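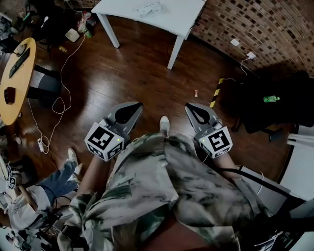
Home | Rooms | Galleries | Notes | Contact

The long room at Altness, before the big tidy

Posted Mar 12, 2024 by Mayu Onishi

Quick one this week, running between things. Lots of you asked how the long room is coming along. Short version: slowly. We got the keys in May and it filled up within a month, like every room I've ever been in charge of. Plan is to clear the floor, sort the cables, get everything a proper home by the end of the month. 

Floor first. I love this floor. Dark reddish-brown hardwood, shows every scrap you drop on it, and we do drop them. Cables are the real headache. The long white one that loops over to its adapter is top of the list, followed by whatever hangs out of the wall sockets. Isamu wants clips along the base of the wall. I want fewer plugs. We'll see who gets to the hardware store first.

Round table stays, no arguments. Light wood, goes with nothing else in there, don't care. Keyboard lives on it for now, stool tucks underneath. The white rectangular table is up for debate, Junpei would like it turned so people can get past without going sideways. Also somebody please claim the green bottle.

Far corner: not ready to talk about the far corner. White box in there somewhere, little bottle with a green label, the rest is going in a sack. Tape on the floor edge stays put till I've asked Yasuo, black and yellow stripes usually mean he had a reason.

Budget for all this is 750, and that has to cover shelves too. Kikuchi quoted us for the low open kind, 40 deep, in white. Delivery takes 9 days if they have them in stock. Haven't ordered. Measured the gap Monday and then lost the peice of paper with the measurments, so measuring again.

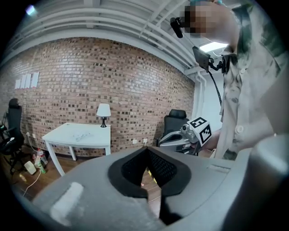

Walls are next and everyone has an opinion. Florian would paint the lot pale and be done with it. I said over my dead body, the color is the only warm thing in that room on a gray afternoon. Look how it goes from dark brown to orange to cream, you'd never get that out of a can. What I will give him is the paper. Those white sheets taped up in a row need a real board behind them, cork or felt, something with an edge. Tape leaves marks and I'm the one who scrubs them off with my thumbnail.

Board would go at the same height, maybe a touch lower so Isamu doesn't have to stretch. Flamumico do a felt one, gray or mustard. I know which one I want. Waiting on a price.

Still to do, in no order:

- cable clips, or fewer plugs, see above
- measure for shelves AGAIN
- far corner, bring gloves
- ask Yasuo about the tape
- felt board, mustard
- a bin. we don't have a bin near the tables, how have we lived like this

Next gallery when there's something to show. Probably the shelves, if they fit. If you have a spare bin with a lid drop it at the front desk with my name on it and I'll come down for it after lunch.

Comments (4)

Junpei Nishimura
Turn the white table 90 degrees and half your problems go away. Have been saying this since the fall.

Florian Huet
Pale paint. I will die on this hill. Mustard board on that wall is going to look like a hot dog stand

Yasuo Sugawara
Leave the tape please, will explain when I see you. Not the bottle's owner by the way.

Isamu Honda
Got clips, 2 packs, the stick-on ones. They're in the kitchen drawer with the batteries. Can do the wall side Thursday if someone moves the black furniture out first.

This site uses cookies to remember your settings. By continuing to browse you accept our cookie policy. OK | Manage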